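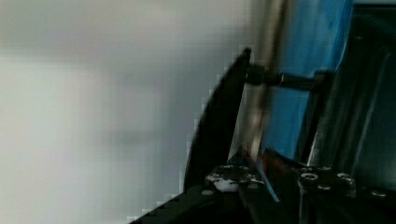

Who looks after the Hurnis cell once it is in daily use?

One technician does, full time, with the support of the engineering group at Drernach. The position is now open, and applications are invited from persons with experience in the upkeep of small automated equipment.

Robot Cell Technician, Hurnis Cell
Drernach, Pusley Site
Full time, permanent
Reports to: Head of Equipment Services
Closing date for applications: end of May

About the position

Drernach operates a single robot cell, known as Hurnis, in the Forsyth Building at its Pusley site. The cell consists of one arm on a fixed pedestal, a two-finger gripper with a small camera mounted at the wrist, a work table with interchangeable fixtures, and a control cabinet. It handles flexible goods, chiefly folded cloth and soft sheet, along with small rigid parts that are placed with them. The cell runs on weekdays in a single shift and is used by several departments, each of which reserves time on it.

Until now the cell has been maintained by engineers who also had other duties. Use of the cell has grown, and Drernach has decided to assign its care to a dedicated technician. The technician will be responsible for the condition of the machine at the start of each shift, for planned maintenance, for first-line repair, and for the written record of all work done on it.

The position does not include the writing of task programs. Users of the cell bring their own programs, and the engineering group reviews them. The technician must, however, be able to run a program at reduced speed, to stop it safely, and to judge whether a fault lies in the machine or elsewhere.

Principal duties

Daily readiness. The technician opens the cell at 7:30 a.m. and completes the readiness check before the first reservation. The check covers the emergency stops, the door interlock, the condition of the arm cables, the gripper, the wrist camera and the table fixtures. The cell is not released to users until the check sheet has been signed.

Gripper care. Most of the hands-on work in this position is done at the gripper. The fingers are black plates that narrow to a point, and the points are inspected for burrs, bending and wear, any of which will snag cloth. The base carries a number of screws of more than one size. These are checked for tightness against the marked torque values on the service card, and a screw that has been removed is refitted with fresh thread locker. Cross pins and brackets are examined for play. Lint, thread and scraps of material are cleared from between the fingers and the body of the gripper using a soft brush or plastic tweezers. Metal picks are not used in the cell.

Finger changes. Drernach keeps several sets of fingers for the Hurnis gripper. The technician fits the set called for on the reservation form, confirms that the fingers meet evenly along their length, and runs the closing routine before the arm is moved. Worn sets are returned to the workshop with a tag stating the reason for removal. Fingers are replaced as a pair. They are also replaced at 1,000 operating hours regardless of appearance.

Wrist camera. The camera is mounted close to the gripper and sees the fingers at short range. The technician cleans the lens cover, confirms that the bracket has not shifted, and compares a fresh view of the closed fingers with the reference view kept at the console. If the finger tips do not fall within the marked area, the camera mount is adjusted and the calibration routine is repeated. A soft image is reported to the engineering group only after the cover has been cleaned and the focus lock examined.

Cables and hoses. Lines running along the arm are checked for rubbing, tight bends and loose ties. The technician moves each joint slowly through its working range while observing the lines, with a second person at the stop button.

Planned maintenance. A longer service is carried out every four weeks, when the cell is closed to users for a full day. It includes lubrication where specified, inspection of the pedestal bolts, a backup of the controller settings, cleaning of the cabinet filters, and a repeatability test with the dial gauge. The technician schedules this service, orders the materials for it and files the results.

First-line repair. When a fault stops the cell, the technician places the machine in a safe condition, reads and records the controller messages, and determines whether the fault can be corrected on site. Replacement of fingers, pins, screws, cable ties, the camera cover and the door switch falls within the technician's authority. Work inside the arm joints or on the drive units does not, and is arranged through the engineering group.

Records and spare parts. Every adjustment is entered in the cell log on the day it is made. Entries state what was found, what was done, and what remains open. The technician also maintains the stock of spare parts in the Forsyth Building and submits orders before stock reaches the minimum level shown on the bin label.

User instruction. New users of the cell attend a safety and handling session before their first reservation. The technician conducts the practical portion of this session — loading the table, clearing a jam, restarting after a stop — in groups of no more than four.

Required qualifications

Applicants must have the following:

A certificate or associate degree in mechatronics, electromechanical technology, industrial maintenance or a related field, or equivalent experience.

Experience in the maintenance of robots, packaging machines, textile machines or comparable equipment, of which a substantial part was hands-on.

The ability to read mechanical drawings and simple wiring diagrams.

Familiarity with lockout and tagout procedures and the habit of following them.

Steady manual work with small fasteners and parts, including work in confined spaces around a gripper or tool head.

Clear written English suitable for a maintenance log that others will rely on.

Desirable qualifications

Experience with camera calibration on a robot arm is desirable, as is experience with grippers used on cloth or other soft goods. Basic shop skills, such as deburring, drilling and tapping, would be useful, and the workshop next to the cell is available to the technician for small repairs. Applicants without robot experience who have maintained other precise machinery are encouraged to apply. Training on the Hurnis cell will be provided.

Working conditions

The work is performed indoors, mostly standing, with regular bending and reaching. The technician will occasionally lift fixtures and parts weighing up to 15 pounds; heavier items are moved with the hoist. Safety glasses and closed shoes are required in the cell area. Loose sleeves, lanyards and jewelry are not permitted inside the guard fence.

The regular working day ends at 4:00 p.m. Evening work is rare and is arranged in advance. The technician is not on call at night.

Training period

The first nine weeks are a training period. During this time the technician works alongside a member of the engineering group, first observing, then carrying out the readiness check and gripper service under supervision. Independent release of the cell begins when the supervisor has signed the training record in full. An applicant with recent experience on similar equipment may complete the record sooner.

Compensation and benefits

The position is placed in Technical Grade 4 of the Drernach pay scale. The step within the grade depends on experience. Benefits include health coverage, a retirement plan, paid leave, 15 days of which are available in the first year, and reimbursement for approved courses. Work clothing and hand tools are supplied.

How to apply

Applications should be addressed to the Personnel Office, Drernach, Pusley, and must include:

A cover letter of no more than one page.

A current resume.

Copies of relevant certificates.

A short account, one page at most, of a fault the applicant has traced and corrected. The account should describe the symptoms, the steps taken and the entry made in the maintenance record. Confidential details of a present or former employer should be left out.

Incomplete applications will be returned once with a request for the missing items and may be resubmitted until the closing date.

Selection procedure

Applications are reviewed by the Personnel Office and the Head of Equipment Services. Selected applicants will be invited to Pusley for an interview and a practical exercise at the cell. In the exercise, the applicant removes and refits a pair of fingers on a spare gripper, checks the fit, and completes a log entry. Tools are provided. Applicants who require an accommodation for the interview or the exercise should state this in the cover letter; the request will have no bearing on the decision.

Travel costs to Pusley are reimbursed on presentation of receipts. All applicants will be informed of the outcome in writing.

Drernach is an equal opportunity employer. Questions regarding the duties of the position may be directed to Equipment Services in the Forsyth Building between 9:00 a.m. and 3:00 p.m. on working days. Questions regarding pay, benefits or the status of an application are handled by the Personnel Office.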